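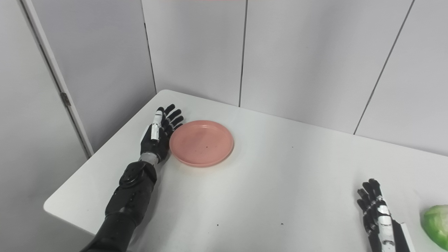
Left hand touching the plate, right hand at the other side of the table. Table cell, Nirthorpe.

Tracking down a false "grasp confirmed" on a two-hand robot

If you run the Clusex hand software for long enough, you will meet this fault. The hand goes to a plate, the fingers touch the rim, the log says "grasp confirmed," and the arm lifts away with nothing in it. The plate stays on the table. The log goes on believing there is a plate in the air, and everything after that is fiction: the hand-over, the placing, the tidy little success message at the end.

The usual advice is to recalibrate. I did that more times than I care to admit, and each time the fault went away for a while and came back. I no longer trust any fix for this problem that doesn't start with the log, and I'd suggest you don't either.

What follows is the procedure we settled on in the Ulatholm project. It takes most of an afternoon the first time. You need a robot with two hands on it, a flat table, a light plastic plate with a raised rim, and access to the raw finger current, which some versions of Clusex hide under the service menu.

Before you touch anything

Put the arms in a hold state and check that the stop button works. Press it. Watch the arms lose drive and see what they do when they lose it. Ours sag a little at the elbow, enough to trap a finger against the tabletop, and the manual doesn't mention it. If yours sag, keep your hands out from underneath while you reset.

Never reach in to nudge the plate while the software thinks it is holding something. A hand with a false grasp in its memory may try to "release" or "correct" without any warning, and the speed limit for those moves is not the same as the one you set for the task. Go to the stop state first, move the plate, then clear the grasp state by hand. Clearing the stop does not clear the grasp. I think that is a poor design, and I said so in the report, but for now you have to live with it.

Save the current settings to a file with a name you'll recognize next month. You will want them back.

Step 1. Make the fault happen

Don't start by changing thresholds. If you can't bring the fault on when you want it, you can't claim to have removed it.

Lay the plate flat. Bring the left hand in low, palm toward the table, fingers extended, and let the fingertips meet the rim from the side. Then call the normal grasp routine. A plate makes a nasty target: the fingers push on the rim, the plate resists a bit before it slides, and that bit of resistance is all the software is looking for.

Repeat until you get a false confirmation. On our table it comes quickly when the plate is pushed away from the robot and slowly, or hardly ever, when it is pushed sideways. Write down which direction you used. If you never see it, try a slower approach before you try a faster one. Everybody tries faster first, and slower was what did it for us.

Step 2. Pull the log and read it yourself

The summary page in Clusex gives you a success rate. Ignore it. It counts "grasp confirmed" as a success, and that is the very thing in question.

Export the full log. Ours held 1,859 grasp events, which is too many to read with care, so filter it like this:

Keep only events marked confirmed.
Drop any event where the wrist load rises after the lift starts.
Sort what is left by the time between first contact and confirmation.

A real grasp of a plate puts some load on the wrist once the arm goes up. It won't be a big number with light plastic, and if your wrist sensor is noisy the plate may vanish into the noise. In that case swap in a heavier object for this step only. A grasp with no change in load is a suspect. It isn't proof of anything yet.

In our log the suspects gathered at the short end of the list. The software was confirming almost as soon as the fingers met something. The default window is 200 milliseconds, and a sliding plate can easily push back against a finger for that long.

Step 3. Look at the thumb

The grasp routine is supposed to need contact on both sides of the object, fingers and thumb. Go to the raw channels and plot thumb current against finger current for a handful of suspects.

If the thumb line is flat while the finger lines climb, you have found the main part of the problem. With the hand lying low and the thumb pointing up along its inner side, the thumb isn't touching the plate at all. The fingers are pushing. Nothing is being held. A person would see this at a glance, which makes it all the more annoying that the software calls it a grasp.

If the thumb line does climb, be careful. Ours climbed on a few suspects, and I was ready to throw out the whole theory. The thumb had run into its own end stop. To the current sensor, pushing on an end stop and pushing on a plate look nearly the same. Compare the thumb position with its limit before you believe any thumb contact.

Step 4. Check the wrist, even though it probably isn't the wrist

There is a story going around that the Boateng wrist joint is to blame for all of this, and that a new one cures it. I don't buy it. We swapped ours and the fault was back the same day. What the swap does give you is a fresh calibration, and a fresh calibration hides the fault for a while. I suspect that is where the story comes from.

Do check for play, though. With the drive off and the stop pressed, hold the forearm still and rock the hand gently. Any clunk you can feel will show up as a false load in Step 2 and send you down the wrong road. Tighten or replace as the maker says, recalibrate, and go back to Step 1. Yes, all the way back.

Step 5. Change the test, one setting at a time

There are 2 settings worth changing. Leave the rest alone.

The first is the contact window. Lengthen it until the fault from Step 1 stops appearing in your chosen direction. Don't go further than you have to. A long window makes the fingers press longer on things that can't take it, and anyone who has cleaned up after a ripe tomato knows what that means. Soft vegetables and hard plates want different windows, and I have yet to see a single value that suits both.

The second is the opposing contact rule. In Clusex it is called "require thumb" and it ships switched off. Switch it on. Then set the end-stop margin so that a thumb resting on its own limit doesn't count. If your version has no margin setting, you can get the same result with a position check in the task script, before the lift call.

Run Step 1 again after each change. If you change both and the fault disappears, you have learned very little about which one did the work.

Step 6. Add a check after the lift

I don't think Step 5 is enough on its own. It makes the false grasp less common. It doesn't tell you when one has happened anyway.

Put a pause in the script after a small lift, just clear of the table. Read the wrist load again and compare it with the reading from before contact. No change means stop, lower, open, and report a failed grasp. Do not let the script try again by itself without a limit. We allow two tries and then the arms hold and wait for a person. With no limit, the hand keeps shoving the plate across the table a little further each time, and sooner or later the plate goes over the edge or into the other hand.

That last case deserves a word. When the left hand pushes and the right hand is parked over the same table, the path planner treats the plate as part of the left hand the moment the grasp is confirmed. It does not look for the real plate anymore. So the right hand can be sent straight through the spot where the plate is still lying. Park the idle hand well back until the post-lift check has passed.

What this won't fix

Thin, flat things such as cutting mats will still fool it. So will anything light enough to be lost in the wrist noise, and for those the load check may reject perfectly good grasps. You'll have to decide which error you would sooner live with. For a machine working near people I'd take the rejected grasps every time.

I've also been told that the next Clusex release handles all of this on its own. Maybe so. The last release note said "improved grasp confidence," and what had improved was the confidence. When the update arrives, load it, leave the post-lift check in the script, and run Step 1 again with the same plate and the same direction of push.

If you file a fault report, send the raw channels along with the log. A report without the thumb position will come back to you with a polite note asking whether you have tried recalibrating.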